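Spielzeugverleih Ornon erweitert Bestand um Kaufladen- und Küchensortimente

Ornon. Der Spielzeugverleih Ornon nimmt zum 18. Februar 31 neue Sortimente zum Thema Einkaufen und Kochen in den Bestand auf. Sie können von Kindertagesstätten, Grundschulen und Tagespflegepersonen für jeweils vier Wochen entliehen werden. Zum Grundsortiment gehören Spiellebensmittel wie Apfel, Banane und Brotgebäck, einfarbige Würfel, ein rosa Geschirrteil, ein geflochtener Korb sowie helle Behälter zum Einräumen. Hinzu kommt ein zweiteiliges Aufbewahrungsmöbel im Spielformat: oben ein cremefarbenes Element mit Tür, unten ein dunkelbrauner Schubkasten.

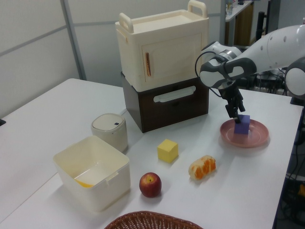
Ausleihe und Rückgabe

Die Sortimente werden in der Ausgabestelle Haruna bereitgehalten. Eine Vorbestellung ist schriftlich oder telefonisch möglich. Die Teile sind bei der Rückgabe nach Arten getrennt in die Behälter zu legen, Brotgebäck kommt in den Korb. Eine Packliste liegt jedem Sortiment bei. Fehlende Kleinteile sind auf der Liste zu vermerken und werden aus dem Ersatzvorrat ergänzt, der derzeit 303 Einzelteile umfasst. Ein gelber Gegenstand im offenen Behälter und ein kleines rotes Teil auf der Tischfläche sind auf dem Bild zu sehen. 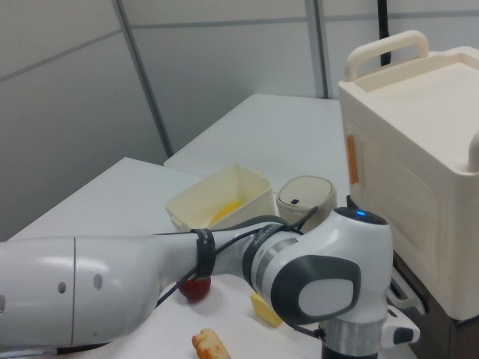 Wie werden die Spiellebensmittel gereinigt?
Feste Teile werden mit lauwarmem Wasser und mildem Spülmittel abgewischt, Schaumstoffteile nur mit einem leicht feuchten Tuch. Vor dem Verpacken müssen alle Teile vollständig getrocknet sein.

Die Leihgebühr beträgt 44 Euro je Sortiment. Einrichtungen mit Jahreskarte zahlen 126 Euro und können bis Ende Juli beliebig oft tauschen. Eine Verlängerung um zwei Wochen wird gewährt, sofern keine Vorbestellung vorliegt. Das Begleitheft Dondden enthält Anregungen zum Sortieren nach Farbe und Form sowie zum gemeinsamen Aufräumen nach dem Spiel. Es verbleibt beim Sortiment und ist mit diesem zurückzugeben.

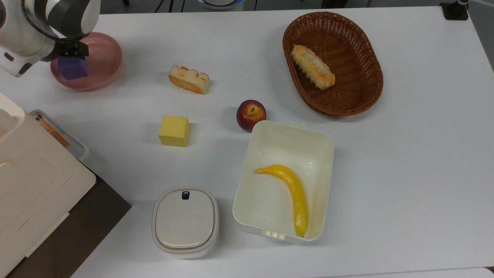 Binta Akande regte an, den Korb künftig auch einzeln zu verleihen, da in vielen Gruppen bereits eigene Spiellebensmittel vorhanden seien und es vor allem an geeigneten Behältnissen fehle. Über die Anregung wird mit der nächsten Bestandsplanung entschieden.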